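6.4 Recovering from a Grip Hold Fault (Code 513)

Applies to Luvero arm, Malard hand, controller software 3 and later. 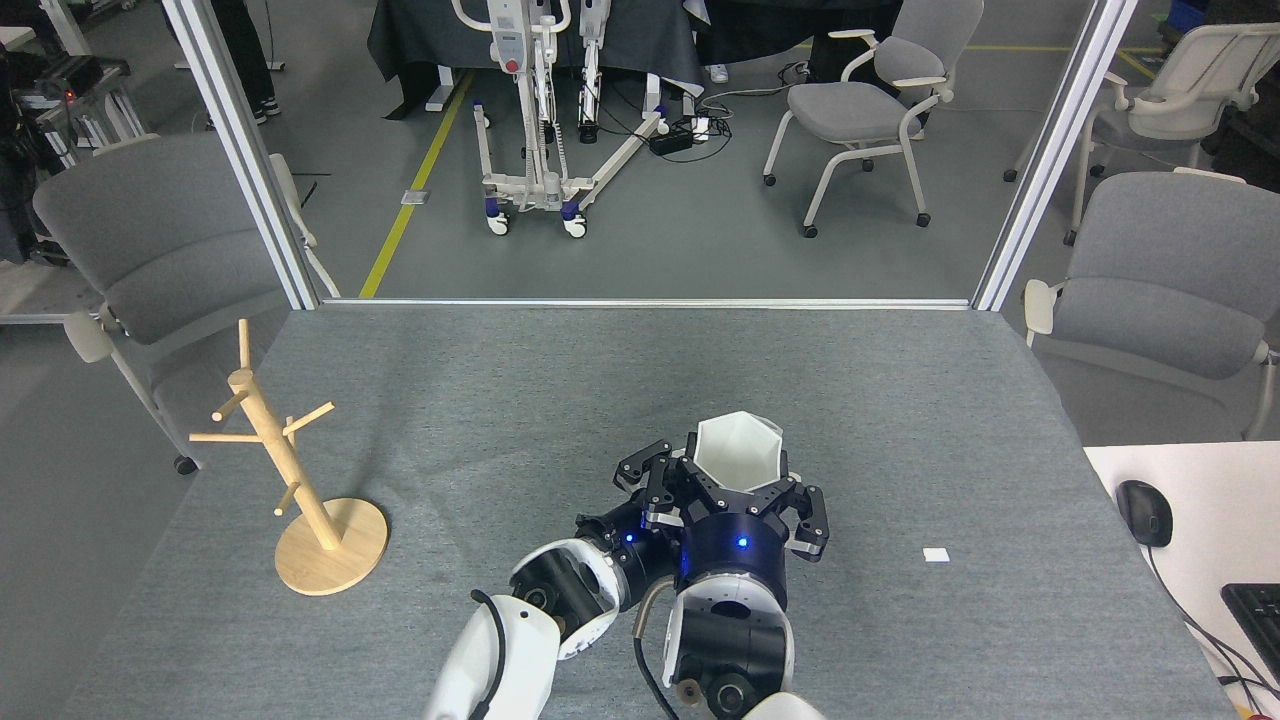
When the fault occurs

Code 513 is raised when the hand is commanded to open and one or more finger joints do not report movement. The arm stops in position and the fingers keep their last closing force. Pressing Reset on the pendant does not release the object.

CAUTION: Do not pull the cup out by hand while the fingers are under force. A stalled finger can close without warning when the fault clears.

NOTE: The indicator lights on the hand and arm show blue when power is present. Blue does not mean the fault has cleared.

Procedure

1. Press the emergency stop. Keep hands and sleeves outside the reach of the arm.
2. Wait 20 seconds for the finger drives to discharge.
3. Check the cables along the arm. A loop caught at the elbow or wrist can interrupt the finger signal.
4. Support the cup from below with a folded cloth.
5. Turn the manual release on the hand counterclockwise until the fingers go slack. Remove the cup.
6. Release the emergency stop and restart the controller.
7. Run Hand > Home with nothing in the grip. All joints must report OK.
8. Repeat the mug tree task at reduced speed before returning to normal operation.

If the fault returns

Save the event log before the next restart; it holds only the last 88 entries. Record the joint number and the closing force, then send the log to Rodrigo Cantero at Palacios. Do not raise the force limit to get past the fault.

Section revised Apr 27, 2019, C. Figueroa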